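The binder by the door

I have been meaning to write this post since December, when we finished the second rewrite of our house rules for the arm, and I kept putting it off because rules are a hard thing to make anybody want to read. But a few of you wrote in after my post on the Talpur bench to ask what we have people sign before they work with it, and the answer kept growing in my drafts folder, so get yourself a coffee and settle in.

Some background first. Rundico is a small shop and most of what we do is table work – one arm, one board, a handful of shapes, and a lot of patience. The arm pushes things from one place to another with a plain rod. When I started I thought a setup like that hardly needed any rules at all. It has no blades, it doesn't lift anything, and the heaviest thing on the board would barely bother you if it landed on your toe. So our first set of rules was a single sheet taped to the wall, and it said things like "be careful" and "keep the area tidy," and I am a little embarrassed to tell you that I wrote it.

The trouble with "be careful" is that everyone who reads it thinks they already are. I certainly did. Then one evening I reached in to straighten a block while the program was paused, and I had to stop and ask myself whether paused meant the same thing as stopped. I didn't know! I had been working next to that arm for months and I could not have told you. Nothing happened, I took my hand back and went home, but I thought about it the whole drive.

So we started over, and the new version lives in a binder by the door. It was 79 rules at its worst. I say worst because by then people were signing the last page without turning the ones before it, and I can't blame them. We got it down to 10 by throwing out everything that was really advice and everything that said the same thing twice in a different mood (there was a lot of that, I have several moods). The advice went into a separate folder called Diller, named after the old notebook it replaced, and it makes for nice reading on a slow afternoon.

The rule I'm proudest of is the dullest one. Before any run, the person at the keyboard says out loud what the arm is about to do, and the person nearest the table answers. If you're working alone you say it anyway. It feels silly for a week or so and then it feels strange not to do it. I've caught two of my own mistakes just by hearing myself say the wrong thing.

Another one I fought for is that we write down the starting layout before we touch the run button. Every shape, every color, where it sits on the board. Pushing work depends so much on where things begin that a result without its starting layout is hardly worth keeping, and I have a drawer of old notes that prove it. A yellow hexagon and a red star over on the left with everything else bunched up on the right is a very different job from the same eight blocks spread out evenly, even if the goal you type in is word for word the same.
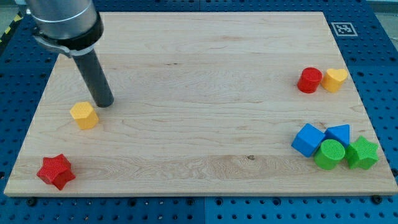

Should a rod with no grip at all get the same safety rules as a gripper?

Mostly the same, with a few changes. A rod can't close on a finger, so the parts about pinching between jaws can go, but the arm behind it moves with the same weight and can still trap a hand against the table or jab it. Keep the rules about speed, reach and stopping exactly as they are, and add a line about the tip itself, which should be checked for looseness and rough edges before the day's first run.

That question comes up more than any other, and I think it's a fair one, since the tool is the part you look at and it's easy to forget what it's bolted to. When we visited the people at Rostura they had a nice habit that I've borrowed without any shame. They write each rule for the whole machine first, and only then add a short note for the tool that's on it that month. Swap the tool and you swap the note, and the rest of the page stays put. We had been doing it the other way around, with a full sheet for every tool, and of course the sheets had started to disagree with each other.

I should say that a house rule doesn't take the place of the proper standards or of a real risk assessment, and I'd hate for anyone to copy our binder and call it done. Read what applies where you are. Read the manual that came with your arm too, all of it, including the tables at the back. Ours runs to 185 pages and I learned more about stopping distance from it than from all my years of guessing.

What else? Taping the floor was a good decision, and so was agreeing on what the tape means, because for a long while half of us took it as "don't cross" and the other half as "cross if you need to." It now means you don't cross while the arm has power to its motors. We also stopped letting people fix a block in the middle of a run. If a shape ends up somewhere odd, the run ends, it goes in the log as it happened, and you start a new one. That was the least popular change by a mile – I grumbled about it myself – and the logs have been so much easier to trust that I've quit grumbling, at least out loud.

We go through the binder again every spring, and I already have a sticky note on the page about working alone, which I still don't think we've got right. If your shop has a good rule for that, please send it along in the comments. I'll read every one, and I'd especially like to hear how you handle the late shift.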